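I've been putting off writing up the Drutimside pair until I'd used them on something more annoying than blocks and cups. Now I have. Short version: I like them, I'd buy them again, and I have a list of gripes.

If you haven't come across them, these are the hand-held grippers you wear out your wrists with so that a policy can learn from you later. You pick stuff up, the wrist cameras record it, and a head camera catches the wider view. I bought mine as a kit of 2 and put both together over a long weekend, with printed parts, threaded inserts and a bag of screws that was nine short (they sent more, no fuss). Before that I'd spent most of a year on the single-hand Tundmont, so that's what I'm comparing against.

The job I tested them on was phone cases. Phone cases are great training material and a pain to handle! They're thin, they lie flat, some are shiny enough to act like a mirror, and the busy printed ones give a vision model plenty to chew on. Lifting one and holding it upright between the pads is the kind of thing I want lots of clean examples of.
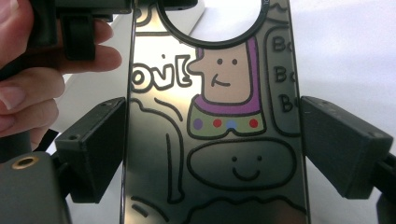 ## The fingers

I was ready to hate the fingers. They're plain angular blocks with flat faces, held on with small screws, and they look like something you'd use to prop a door. On phone cases they're lovely. The broad face spreads the squeeze, so I can hold a case by its edges without feeling like I'm about to fold it. On my old Tundmont the tips were narrow and rounded, and a case would pivot on them like a weather vane.

Where they struggle is the approach. To get hold of something that thin off a flat table you have to come in low and square, and the pads are chunky enough that I kept bumping the tabletop on my first afternoon. I recorded 40 tries that day and threw out 8 of them, nearly all for clumsy approaches. My advice is to practice opening wide, hovering, and only then going down. The slow version looks silly while you're doing it, but the recordings are so much easier to trim.

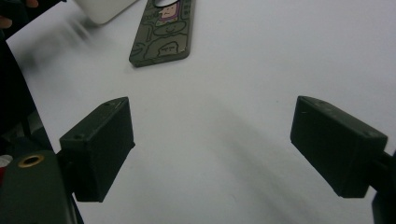 Something I didn't appreciate until I started replaying my sessions is how much the background matters. I used to record on my desk, mess and all, and the wrist view was full of junk. A plain white surface makes it far easier for me to spot a bad grasp on playback. Shadows still show up, and I've decided to leave them in, because the arm that eventually runs this policy is going to cast shadows too.

## Comfort and cables

So, comfort. The trigger action is smooth and the weight is fine for short stretches. After an hour I feel it in my thumbs. I do sets now, with a proper break between them, and my later examples are much less sloppy than they used to be.

The cables are my biggest complaint. Each gripper trails one, and with two hands going you're always aware of them. Route them out to the sides before you start and give yourself more slack than you think you need. I bought a pair of longer ones from Panyasiri and haven't looked back, but for this price they should come in the box.

Working with both hands took me a while to get used to. My habit was to let the idle hand wander, and then half my clips had a gripper drifting through the head view for no reason. Now I park it near wherever it's needed next and keep it still.

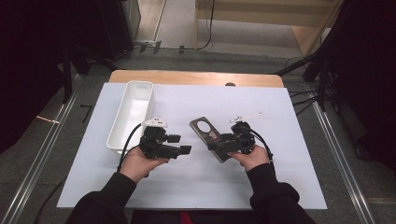

*Both Drutimside grippers at the white board, with the tray on the left.*

## Software

Fine! It records, it lines up the views, it exports. I run everything through Dendon afterward for labeling and the files went in without any fiddling. The playback tool is slow to open long sessions, so I keep mine short. I'd love a button on the grip for "toss that last one," as at the moment I say "bad" out loud and go hunting for it later.

## Would I buy them again?

Yes, for two-handed work on small flat things. If you only ever record one hand, the Tundmont is cheaper and a bit lighter, and you'd probably be happy with it. I'm giving the Drutimside pair an 8 out of 10, and I'd make it a 9 with decent cables. I'm starting on zippered pouches in January, so I'll add to this if the fingers let me down.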